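Fine, a thread on the Skukham ground station, seeing as I've been boring people with it in person and the internet has more room.

Skukham has one dish. The operator, Mastetti, leases time on it to anyone with a satellite and a credit card. Last April they told customers the pass scheduling would move to new software called Zinolport, with "no visible change to service." 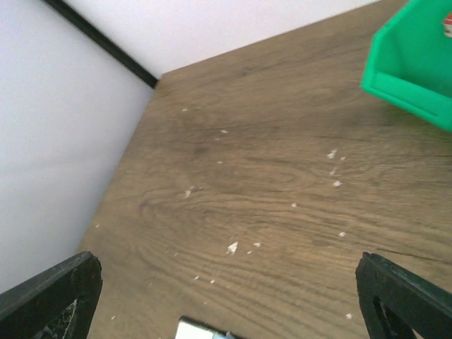

Mehwish Rind

The first visible change to service was that my passes vanished. Four of them. The calendar was a lovely clean white, like fresh snow or a bank balance.

I called support. Support said the passes were still there, just "not surfaced." I have since tried this phrase on my landlord regarding the rent and can report mixed results.

We use cookies to improve your experience on this site. By continuing to browse you accept our cookie policy. Accept / Manage settings

For anyone new: a low orbit satellite comes over the horizon, you get a few minutes to talk to it, it leaves. If the dish is pointed at something else, too bad. It doesn't circle the block looking for parking.

So the schedule is kind of the whole product. The dish is a big metal bowl. You're paying for WHEN.

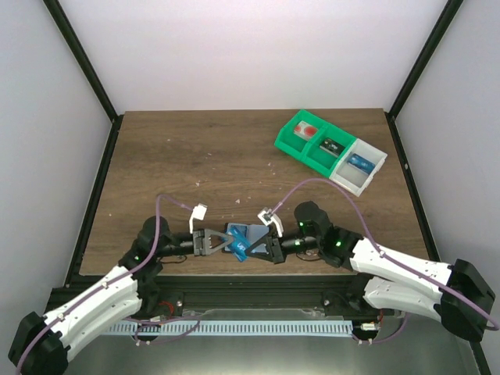 Mastetti's old scheduler had three priority levels and everyone understood them. Emergency, paid, student. You knew where you stood, and if you were a student you stood at the back. Think of three little compartments in a row with one card in each, two of them green and one white, and you have the entire system. Zinolport has 7 levels, and two of them are called "Standard."

I asked which Standard I was. The answer was "the other one."

Meanwhile Kramer, the weather payload people, got bumped by a test signal. Their slot went to a thing that says hello to itself to see if it's working. It was working.

Kramer complained and was issued ticket number 888. I know this because I was issued ticket number 888 too. We've agreed to share custody.

Pricing, since someone always asks. A missed pass gets you a credit of $900, good toward a future pass, booked through Zinolport, if it surfaces.
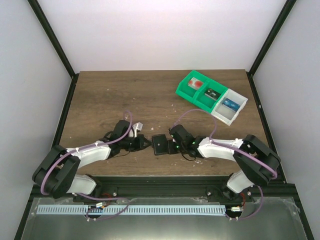
And the credit expires. I found that out in the terms, on the page after the page where they say the credit doesn't expire.

To be fair to the crew at Skukham, they're great. One of them moved my pass by hand at two in the morning after I sent an email with no greeting and a lot of capital letters. I have apologized. I've also saved the number.

Update from Mastetti, June 27, 2018: the calendar now shows all booked passes. It shows them in local time. It does not say local to what.

Going to go stand outside and wave at it as it goes over. Same data rate as last week.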